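Housekeeping Skills > Part 2 > Chapter 5: The Shared Living Room

5 The Shared Living Room

A room used by several people needs a set order of work.

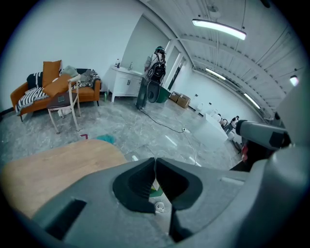
Last updated: 02/10/2025

Start with the floor, and note any cable that crosses it. Leave the sofa until later – cushions and throws take longer than they seem to. Fold a throw before you stand the cushions up. 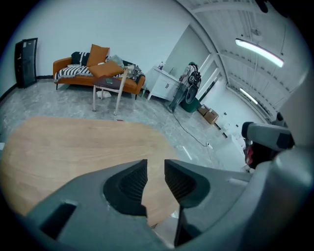
5.1 Sorting Soft Furnishings

Merrick divides them into two groups, covers and fillings. We begin with covers.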